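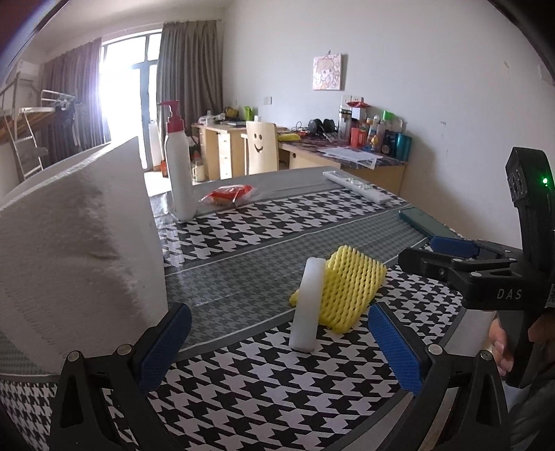
Gomine Robotics Data Office
Thread

1. The tabletop collection for the Bokdale project enters its second phase in June. This thread sets out what we are gathering and how contributors should record it.

2. Each contributor works with hand-held grippers in an ordinary room. Our learning system needs examples from homes and shared rooms as well as from the lab, with everyday clutter left as it is.

3. The target for this phase is 1000 accepted examples. We hold 800 at present. Olga Cáceres, who leads collection, will report the count each Tuesday.

4. An example is one complete handling of one object: approach, grasp, move, release. Please do not join two objects in a single recording.

5. Light and soft items remain in short supply. Foam netting of the kind sold around fruit, packing foam and thin wrappers are all welcome. They bend and shift under the pads — the system has seen too little of that.

6. Translucent objects are also requested. A smooth, pale cylinder on a patterned cloth is a hard case for the model, and we would like many more of them.

7. Fingers should start fully open. Hold still for a moment before closing, and again after release. Recordings should run no longer than 60 seconds.

8. Where two grippers are used, both should be switched on before either one moves. Charito Yap has revised the two-handed guide, and it is now on the Jara page.

9. Failed grasps are to be kept and marked as failed. In the first phase a number of contributors deleted them, and we lost useful material.

10. Allow around 3 attempts per object before changing its position. Tablecloths may be changed between sessions but should stay in place during one.

11. Questions on labels go to the Ombridge desk. We thank all contributors for their care.

Filed under: Robotics, Data Collection, Updates

Comments

mtbell_k: Does a dropped object count as failed if it was picked up first?

Gomine Robotics Data Office: Yes. Please mark it failed and note "dropped" in the label.

rowan.h: The new two-handed guide is much clearer, thank you.

pavlina77: Still waiting on my login for the Jara page.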